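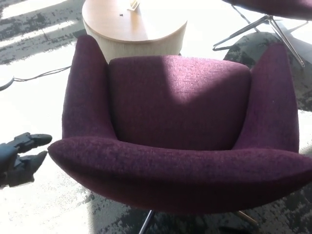
Ewurabena Atinga wrote back after the first session to ask why we spend a whole week on budgets before anybody gets to price an arm. Her point was that the arm is the big number, so surely you start with the big number and fit everything else around it?

Fair question, and I got it in two other emails as well, so I'm going to answer it properly in these notes. I used to plan it her way. I did it that way at Motville, on my first ever equipment plan, and I was asking for more money by January. So let me walk you through what I'd do now, and then there's a worksheet at the end to bring with you next time.

Week 2 notes: Planning a purchase for a mobile robot in a furnished space

Start with the room

Before you open a single catalog, go and stand in the place where the robot will work. Go at the time of day it will be working, too! A lounge at nine in the morning and the same lounge in late afternoon are two different jobs for a camera. Strong sun on a carpet can wash out big patches of floor, and a dark chair next to a bright patch is hard on cheap sensors. If your room has big windows, you have three places the money can go: blinds, a camera with better dynamic range, or a schedule that avoids the worst hours. The schedule costs nothing on paper, but somebody loses those hours, so write it down as a cost anyway.

Then look at the floor. Carpet or hard floor? Any thresholds? Any cables lying across the route? Cable covers are about the cheapest line you'll ever write in a budget and people forget them every single year (I have forgotten them twice). Chairs with splayed metal legs are the other thing to watch for. A base that fits nicely between two table legs on the plan may not get past a star-shaped chair base, and thin shiny legs can be tricky for depth sensors.

The gripper line

Most of you will be tempted to take whatever gripper the seller bundles with the arm. Please don't, at least until you've written your object list. What does it have to pick up? What does it have to work next to without bumping? A two-finger gripper is fine for a card on a side table. It's a poor choice if you're hoping to shift an upholstered armchair, and I'd ask hard questions about whether you need that chair moved by a robot in the first place.

Also budget for spare finger pads. They wear. Ask for the price of the pads before you sign, when the seller is still feeling friendly.

A small worked case

Consuelo Zabala has kindly let me use her plan for the reading lounge at Lorente. She had two quotes, one from Trosow and one from Trorard. Trosow came in lower on the arm and base. Trorard came in higher but included training and the first year of service.

What she had not priced, in either version:

Finger pads and a spare set of fingers: $576
Floor work, meaning cable covers and one threshold ramp: $100
Blinds for the sunny side: $2148

The blinds were the biggest of the three, and they weren't on anybody's quote – how could they be? Neither seller had been in the room. She ended up going with Trorard, mostly for the training. I might have gone the other way, and we can argue about that in class.

Her other smart move was to hold back 15 percent of the total for things she hadn't thought of. Casimiro thought that was too much. I think it's a decent place to start for a first purchase, and you can trim it on your second robot when you know your own habits a little better.

Words you'll meet in quotes

Payload: what the arm can carry, usually with the gripper's own weight counted against it. Check which.
Reach: measured from the arm's base, so think about how close the base can get to the furniture.
Lead time: how long you wait. Ask what starts the clock, the order or the deposit.
Commissioning: setting it up in your space. Sometimes a day, sometimes a week, sometimes extra.

For next time

Pick one room you can get into. Bring me:

A floor sketch with furniture, outlets and windows on it
Your object list, with weights if you can get them
Two quotes, or two price lists if nobody will quote you
A list of everything in the room you'd have to change, with a price beside each

Send it to Cayetano Olmedo by September 1, 2025 if you want written comments. Otherwise just bring it along on paper and we'll swap with a neighbor.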